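4. Adding a person to the Piras family history file

Okay, you've got Piras installed and your first family file open (if not, go back to section 3, I'll wait!). Now we put somebody in it. I'm using my great-grandmother, Vittoria Marras, who was a midwife in Brullen and kept wonderful notebooks.

1. Click New Person and type the name the way it's written in your oldest record. Married names and nicknames go in the Also Known As box.

2. Fill in the birth date. If all you have is a month, like July, leave the day blank and Piras will cope just fine. Please don't put in the 1st as a placeholder - I did that for years and I'm still cleaning up.

3. Open the Life Events tab and add schooling, jobs, military service and moves, one line each. For Vittoria I have her training, her years at the Sindow clinic and then the move to Brullen.

4. Attach a source to every line. Click the little paper clip, pick the record and type the page number. Her clinic register entry is on page 351, so that's what I typed.

5. Write the story part in the Biography box. You get 3000 characters, but I try to stop at 2000 so it all prints on one sheet.

6. Press Save, then press Check Dates. Anything impossible (a child born before its mother, say) turns red.

Note: If you're bringing people over from Stostex, do the import first and add new folks afterward. My import had roughly 23 duplicates, mostly cousins with the same first name, and merging them was a slow evening's work.

Caution: Delete Person also deletes that person's sources, and there's no undo! Make a backup copy first, every single time.

Caution: Living relatives show up in shared files unless you tick Private. Ask them before you share, even the easygoing ones.

Photos and scans are in section 5. This section was last updated 10 Oct 2018.

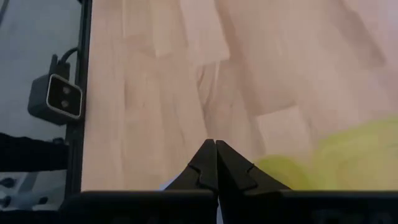

Tabletop in light-colored wood strips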